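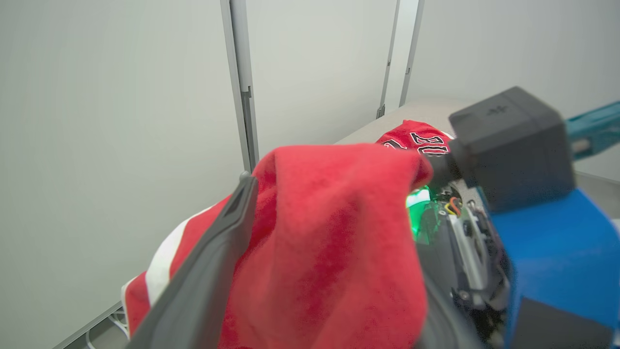

How Does Cloth Get Its Red Color?

Red is one of the oldest colors people have put on cloth. Sports shirts, blankets, flags and winter hats all come in red, but hardly any of them started out that way. Cotton grows white or cream. Most sheep have white, gray, brown or black wool. The red has to be added, and the stuff that adds it is called dye.

Dye or paint?

Paint sits on top of things. If you paint a fence, the color makes a thin layer on the outside, and you can scratch it off.

A dye works differently. Cloth is made of very thin threads called fibers. When cloth goes into a bath of water and dye, tiny bits of dye move into the fibers and hold on to them. That is why a dyed shirt still bends and feels soft.

Red from a root

Madder is a plant with small yellow flowers and rough leaves that stick to your socks. Nothing about it looks red until you dig it up. The roots are orange-red inside.

People have used madder for more than 2000 years. They dug up the roots, dried them, ground them into powder and soaked the powder in warm water. Madder plants need a few years in the ground before the roots are thick enough, so growers had to plan ahead.

At the Elcombe Dye Garden in Julport, gardener Ieuan Skyrme grows madder in deep wooden boxes. The roots spread quickly and would take over the next bed if he let them. In January there is nothing to see above the soil, but the roots are still alive underneath.

Red from an insect

A very bright red comes from a small insect called cochineal (say it "KOCH-in-eel"). It lives on prickly pear cactus and drinks the juice of the plant. The females make a strong red substance in their bodies, which helps keep hungry ants away.

People in Mexico and Peru learned long ago to brush the insects off the cactus, dry them and crush them. When Spanish ships carried cochineal to Europe, it sold for a lot of money. Many buyers there thought it was a seed or a berry. Cochineal is still used today in some foods and makeup.

Making the color stay

Some dyes wash out unless they get help. The helper is called a mordant. A common one is alum, a white powder that dissolves in water. The mordant grabs the fiber and also grabs the dye, so the two stay joined together.

Changing the mordant can change the color. Madder with alum gives a brick red or orange-red. Madder with iron gives a dull purple or brown.

Red from a factory

In the 1860s, chemists worked out how to make the main red in madder without any plants. It was the same substance, and it cost less. Farmers who grew madder soon had trouble selling it.

Most red cloth today is colored with dyes made in factories. Different fibers need different dyes. Polyester, which is used for many sports shirts, is usually dyed in very hot water so the color can get inside. Wool can be dyed with a dye mixed with a weak acid, such as vinegar.

Why does red sometimes turn things pink?

A new red sock can have extra dye that never joined the fibers. In the wash, this loose dye floats out into the water and lands on other clothes. White cotton picks it up easily. Cold water helps, and so does washing red things by themselves the first few times.

Words to know

Dye: something that colors fibers
Fiber: a very thin thread or hair that cloth is made from
Mordant: something that helps a dye stay in cloth
Madder: a plant with red roots
Cochineal: a small insect used to make red dye

Page last checked March 2024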